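Notebook, returns bench, Minamgate
28 October 2018

Sunday, so the building is quiet and I can write up the week before the week gets written up for me.

Nevon counter says 1,260 parcels through the bench since Monday. Target in the Zallard contract is 1,635. The slide shown to the floor in August said "comfortably over" the target, and I have kept a copy of that slide for my old age.

Sacks are still the slow part. A bin holds its own mouth open. A sack has opinions. Fingers go in fine, then the woven stuff folds down over the knuckles and the controller calls it a parcel. Raised the contact threshold again on Friday. Do not raise it further without asking me.

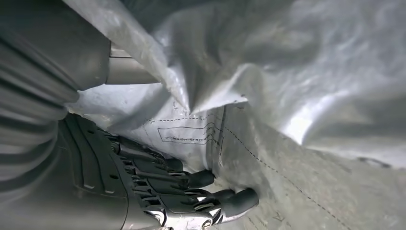 Hand in the mouth of the white sack, two fingertips against the weave.

What changes for people, since the form has a box for it and the box is one line high:

Day shift used to empty sacks, read labels and grumble, all at once. Now they clear faults and grumble. Two of them told me separately that the old job was worse on the shoulders and better for talking. Put that in the box. It did not fit.

Break times moved to suit the belt. Moved them back Thursday. Throughput didn't notice.

The job title is now "cell attendant." Pay grade is the same as before, which was spotted by everyone in under a minute.
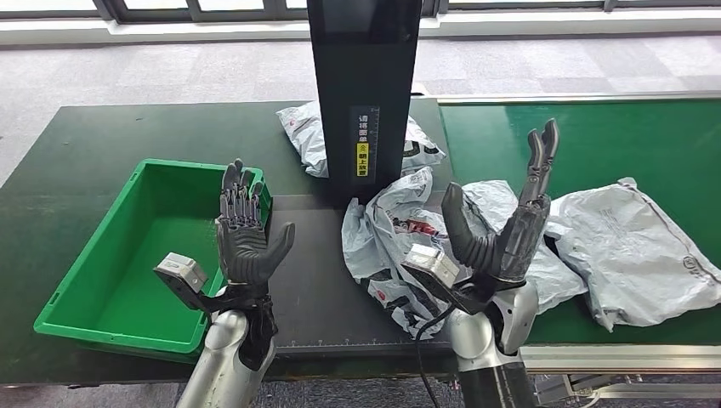 Soft mailers go better than I expected, even the badly wrinkled ones, provided they don't overlap. When they do, the pinch takes both and we get one scan for two parcels. The attendants spot it before the software does – they want a button for it. Ekinci quoted 1,000 for the button. Asked whether that included the button. Waiting.

To do: re-zero right wrist. Find out who has the spare fingertips. Reword the box.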